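Visit report: Ferkby film props store and effects workshop, Grendutton

The store opens to outside visitors twice a year. Our group was admitted at the side gate and signed in by Abla Haddadin, who looks after the catalogue. The tour covered the prop archive, the miniatures room and the screening room, in that order.

The archive occupies the ground floor. Most of the stock comes from two supernatural comedies, Molum and its sequel, Jaber. Items are filed by scene number and not by character, so the lead's costume is spread over several bays. Each entry records the material, the maker and whether the item was used in close-up. Foam duplicates made for stunt work are kept apart from the hero props and carry a red label.

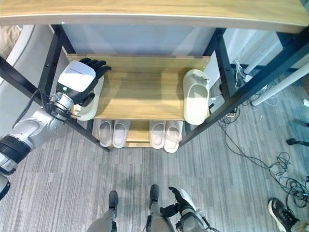

Slippers on the middle shelf of the rack.

The miniatures room holds the hotel front built for the final sequence of Molum. It is a 1:8 model, assembled from 500 cast sections. The upper floors were made to break along scored lines, and three spare sets of these were cast for retakes. Two survive. Smoke was fed in through a duct at the rear, and the duct can still be reached by a hatch. Repainting has altered the colour of the lower windows, which no longer match the release print.

In the screening room we were shown test footage for the ghost effects. The early tests used a puppet against black cloth, combined optically with the live plate. Registration drifts in the longer takes. The later tests are steadier, though the edges of the figure are harder.

Questions were taken at the end. The drawings for Jaber are still being scanned and could not be seen on this visit. Stairs are steep and there is no lift to the miniatures room.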